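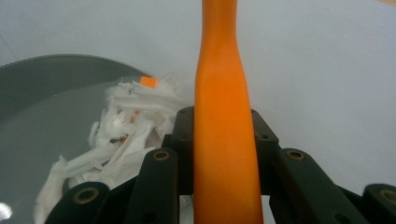 Hand-held gripper no. 2, linkage and eyelets, orange piece between the fingers.

Workshop > Kollár bench cell > Checklists > Gripper tool, monthly

Gripper tool inspection, September
Checked by: Viera Bednárik
Second check: Igor Kratochvíl

Tool off and on the bench for items 1 to 6. Write a comment for anything not marked OK.

1. Link arms, left and right: OK
No cracks. Edges still rounded, no burrs. Wiped down with a dry cloth.

2. Brass eyelets: OK, see comment
All seated. The outer right one turns a little under thumb pressure. Igor tried it too and felt the same. Leave it this month and look again next time.

3. Upright blocks, small holes near the top corners: OK
Cleared with a pin. Left side had lint in it.

4. Finger segments: ATTENTION
Left finger closes slightly ahead of the right. Loosened the pivot screw, reset it with a 5 mm spacer and tightened again. Both now meet at the middle. Do not use thread glue on this screw.

5. Shreds in the linkage: ATTENTION
White strips work their way in behind the arms when the gripper is run low over the gray plate. Pulled out a good pinch with tweezers. Check after every 80 picks, not once a shift as the old sheet says.

6. Camera window: OK
Cleaned. No scratches.

7. Grip test, large orange piece: OK
Held upright for 300 seconds, no slip. Piece stays between the fingers with the waist above the arms. Do not squeeze past the stop mark.

8. Grip test, small orange cube: REPEAT
Picked from the top of the white pile. Dropped on the first try, held on the next. Repeat once the new pads are on.

9. Plate: OK
Rim wiped. Position matches the tape on the bench.

10. Cycle log: OK
Counter read 166 at the start of the check.

Open points
- Pads for item 8 ordered from Weka. Zdislava Havlíček will fit them.
- Old sheet still hanging by the door. Please take it down.
- Item 2, outer right eyelet, carry over.

Signed: V. Bednárik, I. Kratochvíl

Related checklists
Fasari feeder, weekly
Bench cell, power and cables
Plate and tray cleaning
Spare parts request

Uvura workshop | Contact: Solange Melnyk | Back to top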